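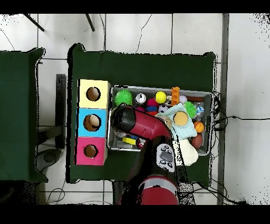 By Aydoğan

Okay, I'm a little in love with this one! The Tustden Clutter Kit is what I use to collect pick-and-drop examples for our learning system: a metal tray crammed with balls, toys and cloth, plus three colored boxes with a round hole in each.

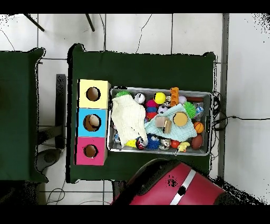
The cloths are my favorite part (they hide things, and the arm has to learn to cope). I've logged 484 episodes with mine since February and I still reshuffle the tray every 5. 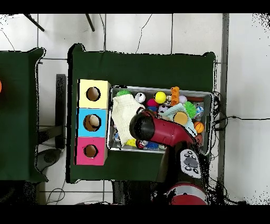

Aydoğan

Sillby ships it with the Grimari logging software, good for 4000 episodes per project. Price is $121, spare boxes included!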